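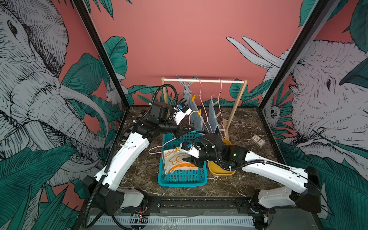

Two grippers, one small rack of clothes

I spent a good part of the winter trying to decide which fingers to put on my arms. I've had two sets here for a while, the Kovico pair that came with the kit and a set of Nateck pads that Adebayo Amadi printed holders for. I finally sat down and ran them both on the same job, which is hanging small clothes on pink wire hangers and putting the hangers on a rack.

I picked this job on purpose. Blocks and cups don't tell me much any more. Both sets will pick up a block all day. A wire hanger is thin, it swings, and the part you want to grab is near a hook that turns. Add a piece of cloth and you have something that changes shape every time you touch it.

The arms are the same left and right, with a parallel-jaw gripper at the end of each and a wrist camera above it. I kept the controller settings alike for both sets, so the only things I changed between runs were the fingers and the closing force. I logged 1,502 tries with the Kovico fingers and 1,870 with the Nateck pads. The numbers aren't even because I lost part of a log in the first week and never went back to redo it.

The short version is that the Kovico fingers are better on cloth and the Nateck pads are better on wire. The Kovico surface is smooth enough to slide under a fold and then close on it. The Nateck pads tend to push the fold away before they catch it. On wire it goes the other way. A smooth finger lets the hanger spin in the grip, and once it has turned a little the hook no longer lines up with the rod.

I counted a try as failed if the hanger had to be put back by hand. Of the Kovico tries, 528 failed. For the Nateck pads it was 203. Most of that gap is hangers spinning. If I only did folding, I think I would be writing a different post.
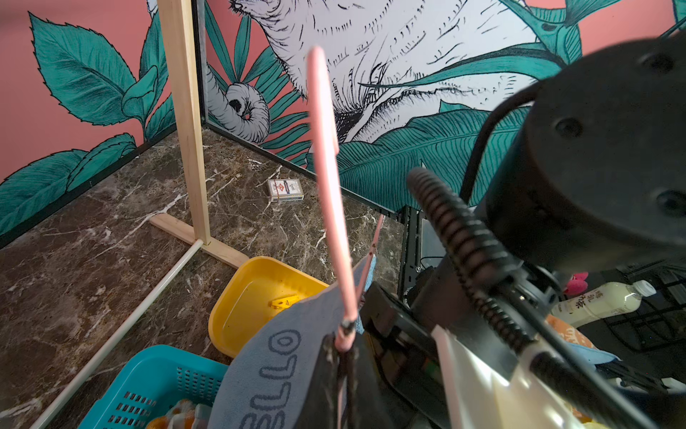 Wrist cameras

I changed my mind about these. At first I had the wrist view down as a nice extra and relied on the fixed camera for nearly everything. The fixed camera is fine for getting to the rack. It is poor for the last bit, where the arm itself is often between the lens and the thing you are trying to hold.

The wrist view has its own trouble. When cloth is on the hanger it can cover the fingers, and then you're guessing where the wire is. Anything held close to the lens also goes soft. I tried moving the focus nearer, and that helped with the grip but made the rod hard to make out. In the end I left it set in the middle and let the fixed camera find the rod.

One thing I would tell anybody starting out is to check the cable before blaming the software. I had an afternoon where the left arm kept stopping short at the top of its reach. I went through the controller code line by line. The cable had been clipped too tight at the elbow and was pulling on the wrist. I gave it a longer loop and the problem went away.

Where to grab a hanger

There are three places that make sense: a shoulder, the bottom bar, and up by the hook. I started with the shoulder because it is the easiest for the camera to pick out. The trouble is that the whole thing tips as soon as it leaves the rod, and whatever is clipped to it swings toward the other arm.
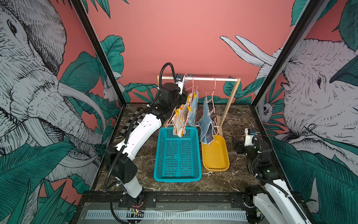
Going for the hook area fixed most of the tipping. The weight hangs straight down and the arm can come in slowly. The cost is that you have very little wire to aim at, and you need to leave enough of the hook free for the rod. I ended up closing at a lower speed and backing off the force a little. Too much force and a thin hanger bends, and after that every run with it is a bit off.

I also tried the hangers bare, with no clothes on them. I expected this to be the easy case and it was not. Without any weight they bounce when the fingers touch them, and the neighbors on the rod get knocked along too. Waiting half a second before closing made more difference than either set of fingers did.

For now I'm leaving the Nateck pads on the left arm, which does most of the hanging, and the Kovico fingers on the right, which handles the cloth. Mixed sets mean two lots of settings to keep track of – I can live with that. I want to run the same job again in March with a softer pad, if the ones I ordered from Fliver fit the holders.
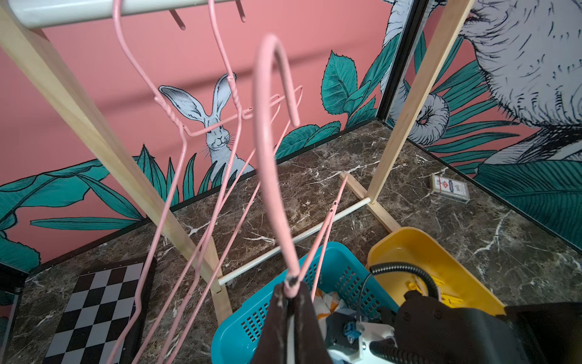
Intan Tarigan wrote in after reading a draft and disagreed with me about the force. She runs her pads a good deal harder than I do and says the bending stops if the wire sits in a shallow groove cut across the pad. The groove also keeps the hanger from spinning, so she has never needed to slow the close. Her one warning was that it catches on knit fabric, so she swaps back to flat pads for sweaters. I haven't cut a groove yet, but I have a spare pair of holders and will try it on those first.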